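Monday, January 19, 2026
By the Hesico press desk

Hesico will collect 2,000 examples of household tidying by June for Rota, its learning system for home robots. It isn't promising a robot by June. Plenty of firms have done that, and the drawers of the world are still a mess.

The work is done by people carrying hand-held grippers through ordinary bedrooms and kitchens. They pick things up and put them away — medicine boxes, bottles, whatever a nightstand holds. So far 180 examples have passed review. Another 19 were thrown out.

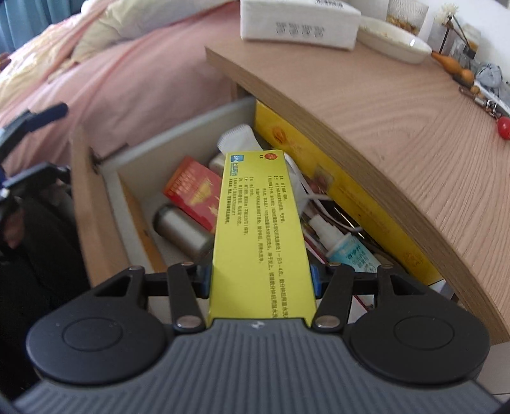
Will 2,000 examples be enough to teach a robot to tidy a drawer?

Hesico doesn't know. Rota will be tested after every 200 examples, and the results will be published even if they stay flat.

Sana, the firm checking the recordings, has doubts of its own. It has asked for more cluttered drawers and fewer neat ones, and Hesico has agreed. Sana can reject any example and doesn't have to give Hesico a second look at it.

Herath, which is paying for the first stage, will decide on further money once the June tests are in.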